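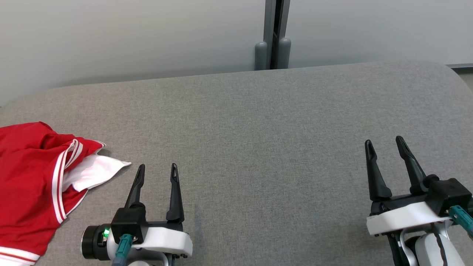
## Ata da reunião de coordenação — revestimentos e acústica, edifício Jonusa

**Data:** sexta-feira, 13 de outubro
**Presentes:** Lawal Omoregie (Kurnen, fiscalização), representantes da Dilluveck (empreiteiro) e da Fashola (projeto de acústica)

### 1. Ata anterior

Aprovada sem alterações. Mantém-se em aberto a entrega das fichas técnicas do teto do piso 2.

### 2. Tempo de reverberação

A Fashola apresentou os resultados das medições nas salas de reunião. Em sete salas o valor medido excede o previsto em projeto. O desvio concentra-se nas bandas de 250 e 500 Hz. A Dilluveck atribui-o à redução da caixa de ar atrás dos painéis; a Fashola não confirma e pede nova medição com as portas definitivas montadas.

### 3. Painéis de parede

Foram rececionados 397 painéis, dos quais 19 com defeito de aresta. Os defeituosos ficam segregados no piso 0 até recolha pelo fornecedor. L. Omoregie recorda que a substituição não altera o prazo contratual.

### 4. Pavimento

Falta aplicar quase 4.000 m² de manta resiliente. A aplicação no piso 3 só arranca após leitura do teor de humidade da betonilha — registo a enviar à fiscalização antes da colagem.

### 5. Ações

- Dilluveck: enviar as fichas técnicas do teto e o registo de humidade.
- Fashola: repetir as medições e emitir nota com a metodologia usada.
- Kurnen: responder ao pedido de alteração do remate junto às caixilharias.

### 6. Outros assuntos

A Dilluveck solicitou acesso ao monta-cargas fora do horário normal. Pedido aceite para dias úteis, mediante aviso na véspera. O acesso ao sábado fica por decidir.

Ata redigida por L. Omoregie e distribuída aos presentes para comentários.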